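Visit report: Szabo shelving and storage rooms, open day
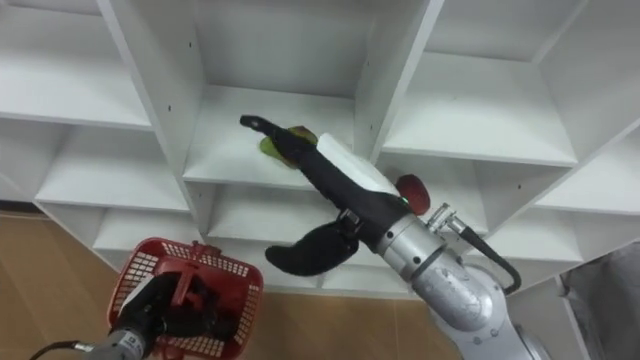

Last changed: August 10, 2026

The open day at Szabo covered two rooms on the ground floor. The first held finished goods and was mostly a sales display. The second, where shelving is assembled and tried out with everyday household items, was more useful and takes up most of this report.

The main piece there was a large white unit divided into square cubbies. The dividers are thick, and the small dark screw holes along their edges are left uncovered. Staff said the caps are an optional part and that most buyers skip them. The white back panel keeps the inside of a cubby bright, so a small item on the shelf floor is easy to find. A green item with a reddish-brown patch was being held in a central cubby, with a red plastic basket kept at hand on the left.

Szabo sells the unit under the name Skusilora. According to the data sheet, each cubby is rated for 25 pounds, and the unit should be anchored to the wall at two points. Assembly takes two people. The sheet allows 205 minutes, which seems long until the leveling step is included – the feet adjust in small increments and have to be checked again after loading.

Visitors went through in groups of 12, with 10 minutes at each station. That was too short for the hardware table, where the old and new cam fittings were laid out side by side. The new fitting, supplied by Brillelent, needs a half turn to lock. The old one needed a little more and tended to loosen when a unit was moved.

Prices were not posted. A revised parts list is due in September and will include the deeper basket insert from Zundinov. Parking is behind the building, and the entrance on that side has a step.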